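Comparing Finger Pads for Hand-Held Grippers: An Interview with Annunziata Mazza

Reading time: 4 minutes
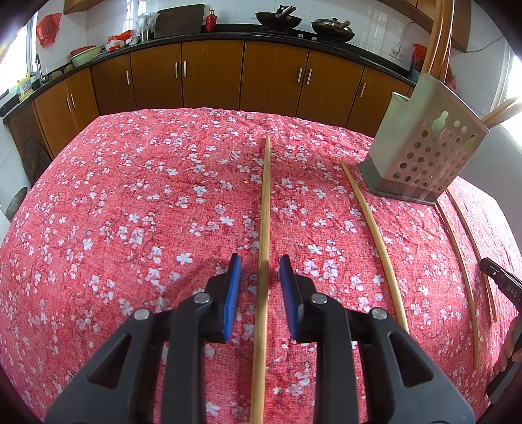 Interviews / Manipulation Hardware

Annunziata Mazza directs hardware evaluation at Kestwood, where her group has spent the winter comparing finger pads for hand-held grippers. The work takes place largely outside the laboratory, in furnished kitchens, and the objects are chosen from what such kitchens contain. Thin sticks and chopsticks have received particular attention.

"A stick is a demanding object for a parallel gripper," Mazza said. "It is narrow, it is light, and it lies flat against the table. The operator has to bring both jaws down on either side of it and close without pressing into the surface. If one pad arrives lower than the other, the stick rolls or turns, and the record shows it."

The evaluation covered two pad designs. The first, supplied by Lombardi, is a smooth molded pad. The second is a blue rubber-faced pad with fine ridges, fitted to the same black linkage. Each was used by trained operators over a total of 1570 recorded grasps, divided among sticks, spoons, bottle caps and folded cloth.

Asked which pad performed better, Mazza was reluctant to name one for all purposes. On sticks, she reported, the ridged pad dropped the object in 40 attempts out of 513. The smooth pad did less well on sticks and somewhat better on cloth, where the ridges tended to catch on the weave.

"I would not choose a pad from that single figure," she said. "What I look at is how the attempt failed. With the ridged surface, most of the drops came at the moment of lift, when the stick was held too near one end. That is a matter of operator training. With the smooth surface, the stick slid during transport, and no amount of training will correct it."

Working surfaces were also varied. Plain tabletops were used at first, and printed cloths were added at the request of Aldo Fontana, who is responsible for the camera side of the program. A red cloth with a dense pattern of small blossoms is among those now in regular use.

Fontana explained the request in terms of the tracking software, known internally as Drimero. The software estimates the motion of the gripper from the video taken by the camera mounted on it. "A bare table gives the software very little to hold on to," he said. "A floral cloth gives it a great deal. The difficulty is that a pale stick on a busy pattern is harder for a detector to separate from its background. We wanted both conditions in the same set."

The camera lens remains a point of discussion between the two groups. The wide lens keeps both finger pads and much of the room in view, but it bends straight objects toward the edges of the picture. Long rods standing at the side of a table appear curved. Fontana regards this as acceptable provided that calibration is repeated whenever the mount is removed. Mazza would prefer a narrower lens for work with thin objects and has asked for a trial at the Trendau site.

On the linkage itself there was closer agreement. Mazza described the pivot joints as the part most likely to change over a long period of use. Her group inspects the screws after every 900 cycles and measures the play at the fingertips with the jaws open and again with the jaws closed. Units outside tolerance are withdrawn from recording until they have been adjusted.

The next round will address tasks that use two grippers, such as steadying a utensil holder with one while drawing a chopstick from it with the other. Mazza noted that the scoring method has not been settled. "With one gripper, we know what a failed grasp is," she said. "With two, the first may do everything correctly and the second may disturb the object. We have to decide which of them the failure belongs to."

A written protocol for the two-gripper trials is being drafted by both groups. Operators will be asked to comment on it before recording begins.

Last updated: January

Contact | Copyright Kestwood | Back to top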